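Bramevberg Opens Its Two-Arm Teaching Station to Outside Users in February

The company Bramevberg announced today that its teaching station, Arkar, will be open for outside users from February. With Arkar, a person without programming knowledge can show a task to a two-arm robot, either by moving the arms by hand or by guiding them from a separate control desk. The robot records the movement of every joint together with the camera pictures, and the recordings are used later to train it.

The station was prepared during the last year in our workshop at Dela Peña. In this period 26 operators recorded 381 demonstrations of small table tasks. Most of the operators had never worked with a robot before.

"We wanted that a person can sit down in the morning and make a useful recording before lunch," said Shiela Navarro, who is responsible for operator training at Bramevberg. "The first recordings are always slow. People hold the control handles too hard, and they forget that the second arm is also theirs. After one day this becomes much better."

Two ways of showing

For short movements, such as opening a box, the operator can take the arm directly and lead it through the path. The motors give almost no resistance in this mode. For tasks in which both arms must work together, we recommend remote control. The operator moves two small handles at the desk and the arms follow. In this way the hands of the operator do not come into the camera view, and the recording is cleaner for training.

Both kinds of recording are saved in the same format and can be checked in Postico, our review program. The reviewer marks the start and the end of each step and can reject a recording with one key.

Tasks with cups and loose material

Handling of small open containers is a large part of the present program. Such tasks are difficult to describe in code, because the correct speed and angle depend on what is inside the cup. The operator decides these things by eye, and the robot learns from many repetitions. Objects on the table are placed a little differently for each recording.

A small white cup with brown granular filling, held by the left gripper over a clear plastic sheet during work with both arms. 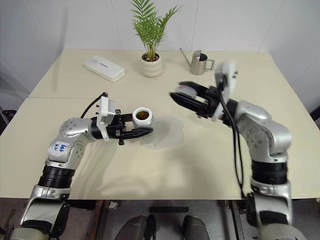
Conditions for users

A booking includes the station, one trainer and access to Postico for 59 days. Groups can have up to 6 operators. Users may bring their own objects if these fit on the table and are not sharp. The recordings belong to the user, and Bramevberg keeps no copy without written agreement.

Requests for February can be sent now to the training office at Dela Peña. Please write which task you would like to show and if your operators have used remote control before.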